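Patch notes for Dimstead 2 went up this morning and they run long, so I'm going through the parts that matter if you play on a phone. Disclosure: I tested builds for Verbeke on their previous game and was paid for it. I wasn't paid for this one.

For those who haven't played it, Dimstead 2 is a sorting puzzle. Parcels come down a chute, you rotate the floor by dragging with one thumb, and anything that lands in the wrong lane costs you a second of lamp oil. When the oil is gone the run ends. Free on iOS and Android, with a one-time unlock for the back half.

The main change is input sampling. The old build read the drag position once per drawn frame, which meant a phone holding 30 frames got half the samples of a phone holding 60. Rotation now gets read on a fixed clock that has no connection to the draw rate.

In practice, slow phones should stop overshooting on quick flicks. I have a Duken handset here that was close to unplayable past level 76. On the new build I cleared 76 on my third try and got into the low eighties before the lamp went out.

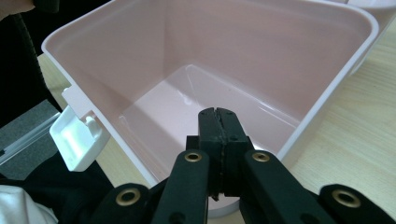 There is a side effect. If you learned the game on a slow phone, you learned to let go early. That habit now leaves you short of the lane. Expect a bad evening or two while your thumb adjusts.

Nele Wuyts, who wrote the input code, says in the notes that the dead zone was also cut, so very small drags register. There is a slider for it under Controls, Advanced. The default is fine on glass. With a matte screen protector I moved it up one notch.

Next, the oil curve. Before the patch, oil drained at a flat rate until level 40 and then stepped up every ten levels. The steps are gone. It now climbs by a small amount on every level and meets the old curve at the end.

So levels 41 to 49 are easier than they were and 30 to 39 are slightly harder. I saw a few complaints already about the thirties feeling tight. They are tight. The chute speed there wasn't changed, only the oil.

Daily runs: the seed now rolls over at 4 a.m. local time. It used to be midnight on the server, which put the change in the middle of the afternoon for some players. Streaks carry over. If yours shows as broken, close the app fully and open it again before you write to support.

Leaderboards have been split. Runs made before the patch are in an archive tab and can't be beaten or removed. New runs go on a new board. Kristof Jacobs holds first place on the old endless board with 295 lanes, and that will stay as it is.

I think the split was the right call. The sampling change alone is worth several lanes per run on weaker hardware, and mixing the two sets would have made the archive meaningless within a week.

The new board shows the top 500. Below that you get a percentile and no rank. Ziad Zein asked the developers about this on their forum and was told the full list was slowing down the results screen, mainly on older Android versions. A friends-only view is planned for October.

Ghost replays are in, with limits. You can race a friend's ghost or your own best. You can't load a stranger's ghost from the board. File sizes are small because it stores the drags and the seed and then runs the level again.

That last part has a consequence. Ghosts saved on one version won't play on another if the physics changed in between. Save a screen recording if you care about a particular run. The export button writes a file, but the file is only good for the version that made it. 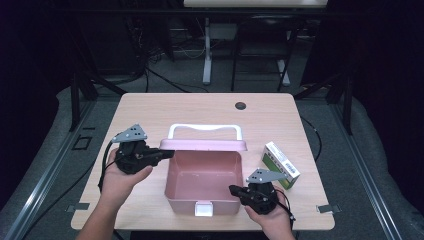 Accessibility. Lane colors can be swapped for patterns, and the patterns now show up on the chute preview as well. In the old build the preview stayed in color, so anyone using patterns was playing without a preview. Annelies Boersma reported that during the beta and kept the thread alive until it was fixed. Thank her.

Text size follows the system setting on iOS. On Android it still uses its own menu, with three steps. The largest step clips the oil readout on narrow phones. Known issue, listed at the bottom of the notes.

Left-hand mode mirrors the pause button and the preview. It doesn't mirror the chute. I tried it for an hour and the chute didn't bother me, but I'm right-handed, so weigh that accordingly.

Sound: separate sliders for effects and music at last. The low-oil warning is on the effects slider. If you mute effects you lose the warning, and there is no visual one apart from the lamp itself getting dimmer. I'd leave effects at a low setting.

Battery. One hour of endless mode at half brightness used less than the old build on both of my phones. I'm not posting numbers because I didn't control for temperature and one of the batteries is worn. If somebody with a proper setup wants to measure it, I'll link to the result.

Controllers are supported on paper. Rotation is on the left stick and it feels coarse. The Lemadel pad connects but its triggers are read as on or off, so the slow-turn modifier does nothing. Touch is still the better way to play.

The level editor did not make it into this patch. Iresha Fakir, who is handling it, posted that the sharing side is what's holding it up and gave no date. The menu entry has been removed until it's ready.

Bugs I hit myself on the new build: the results screen sometimes shows the previous run's time for a moment before updating. Rotating the phone during a pause drops the current drag. One crash on resume after a phone call, which I couldn't repeat.

If you're updating tonight, do the daily first on the old version -- the app won't let you finish a run that started before the update, and it counts as a miss.

Settings I'm using, for those who asked: dead zone two, preview on, patterns off, haptics on light, music off. I'll post again once I've finished the back half on the slow phone.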